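Wanted: people who doubt what it says on the label

Kerkenell is looking for readers to take part in a six-month study of the claims printed on everyday food and drink. We pay a fee of £600, in 2 parts, and we would like to hear from you by April 30, 2018.

You will have seen calls like this before. Most want "passionate foodies" to tick a box saying the new yoghurt is delicious. We've filled in a few of those ourselves and learned nothing from them, except that people are polite when they've been given free yoghurt.

What we want is slower and duller. Each month you'll get a box of ordinary packaged goods, bought from shops at full price. You read every word on the packets, write down what you think each claim means, and say whether you believe it. Then you tell us what would change your mind. Expect to spend about 10 hours a month on it. If a study tells you it takes "just minutes", be wary of the study.

Who can apply

Anyone over 18 living in or near Vukville. You don't need a science background. We would rather not have people who work in advertising, and we can't take anyone employed by a food or drink maker. If you read a second language, say so, as part of the box each month is imported.

We are tired of the word "natural", and of "pure", "real" and "farmhouse" too. A large "100%" is our favourite, printed big and bright with the thing it is a hundred per cent of in much smaller letters. 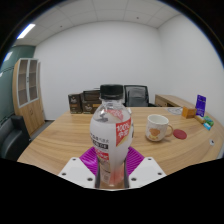
Readers who can't follow the small print at all are useful to us as well. Do you trust a packet more or less when the number is the only part you understand? We have a guess, and we'd like to be shown we're wrong.

What you won't get

No vouchers, no prize draw and no "community". There is one meeting, in November, at the Treloar rooms, with tea. Travel is paid if you keep the receipt.

The study is funded by Fluvilard, who sell software to supermarkets. You may think that's a reason to be suspicious. Fair enough. They don't choose the goods and they don't see the results before you do, and both points are in the contract, which we'll send to anyone who asks.

To apply, write to the Kerkenell study desk with a note of no more than 2000 characters about a claim on a packet that annoyed you. Please don't send a CV.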